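의류관리 실무 게시판 | 공용 세탁실 운영
댓글 6 · 공유 38 · 읽는 시간 3분

제목: 기숙사 공용 세탁실의 데님 분리 세탁 규정 개정에 관한 의견 수렴

작성자: 아르킬리스관리실
Arkilis 기숙사 관리실에서 안내드립니다. 현행 규정은 데님류를 일반 의류와 분리하여 세탁하도록 정하고 있으나, 세탁기 대수에 비하여 이용자가 136명에 이르러 대기 시간이 길다는 민원이 계속 접수되고 있습니다. 이에 4월부터 분리 의무를 권고로 완화하는 방안을 검토 중입니다. 회원 여러분의 고견을 부탁드립니다.

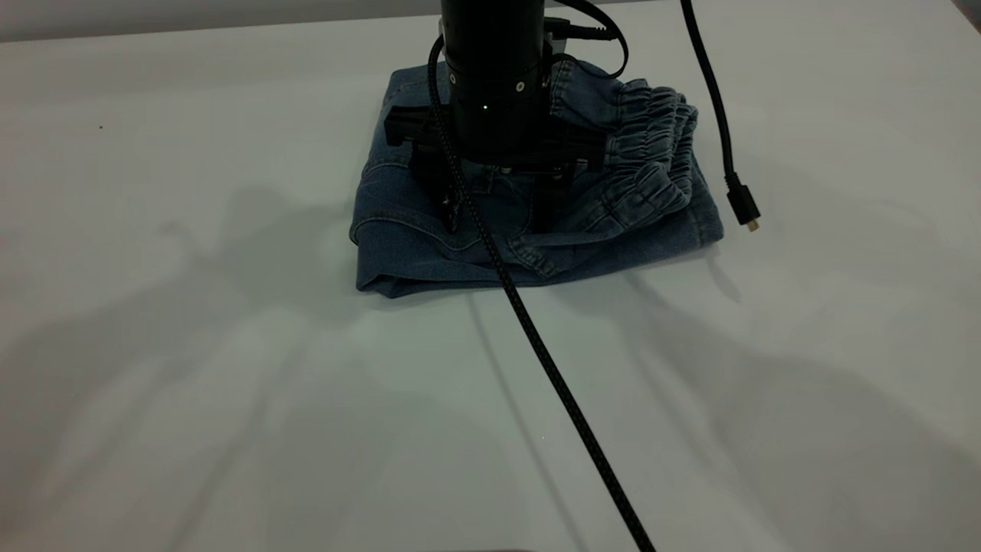

허리 부분에 주름이 잡힌 청바지를 접어 둔 모습

답글 1: steltevau_02
완화에 반대합니다. 저희 Steltevau 사업장에서도 같은 조치를 시행한 바 있으나, 인디고 이염으로 인한 변상 요청이 늘어 한 학기 만에 철회하였습니다. 흰색 셔츠 한 벌의 변상액이 세탁 요금 수십 회분에 해당합니다.

답글 2: Ashwin Thevar
선행 의견에 일부 이견이 있습니다. 이염은 대체로 새 제품의 초기 세탁에서 문제가 됩니다. 여러 차례 세탁한 데님까지 일률적으로 분리하는 것은 용수와 전력의 낭비입니다. 신규 구입품에 한하여 3회까지 단독 세탁을 의무화하는 절충안을 제안드립니다.

답글 3: steltevau_02
세탁 횟수를 누가 확인합니까. 이행 여부를 점검할 수 없는 조항은 규정에 두지 않는 것이 타당하다고 봅니다.

답글 4: surkitz_laundry
Surkitz 지점 담당자입니다. 당 지점은 의무 조항 없이 데님 전용 세탁기 한 대를 지정하고 요금을 3000원에서 2000원으로 인하하였습니다. 이용자 대부분이 자발적으로 전용기를 선택하고 있습니다. 다만 주말 저녁에는 전용기 앞에도 대기가 발생합니다.

답글 5: annamalai
분리 여부와 별개로 취급 기준을 함께 정비하실 것을 건의드립니다. 색 빠짐에 관한 민원 중 상당수는 고온 건조와 과다한 세제 사용에서 비롯됩니다. 참고로 저희가 게시 중인 안내문을 아래에 옮깁니다.

데님류 취급 안내 (발췌)

1. 단추와 지퍼를 잠그고 뒤집은 상태로 투입한다.
2. 수온은 30도 이하로 하고, 표백 성분이 없는 중성세제를 정량 사용한다.
3. 탈수가 끝나면 지체 없이 꺼내어 길이 방향으로 펴고 솔기를 정리한다.

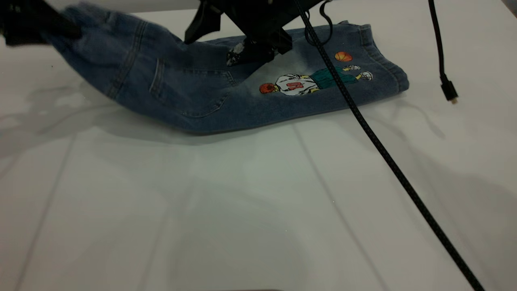
4. 건조기 사용은 가급적 피하고 그늘에서 말린다. 허리에 고무 밴드가 있는 제품은 건조기 사용을 금한다.
5. 보관함에 두는 기간은 이틀을 넘기지 않는다.

답글 6: 아르킬리스관리실
귀중한 의견에 감사드립니다. 전용기 지정 방안은 요금 체계의 변경이 수반되므로 내부 협의를 거치겠습니다. steltevau_02 님께서는 변상 처리 양식을 공유해 주실 수 있는지 문의드립니다. annamalai 님의 안내문 중 5항은 당 기숙사의 보관함 수량을 고려하여 하루로 조정할 예정입니다.

본 사이트는 서비스 개선을 위하여 쿠키를 사용합니다. 계속 이용하시면 쿠키 사용에 동의하신 것으로 간주합니다.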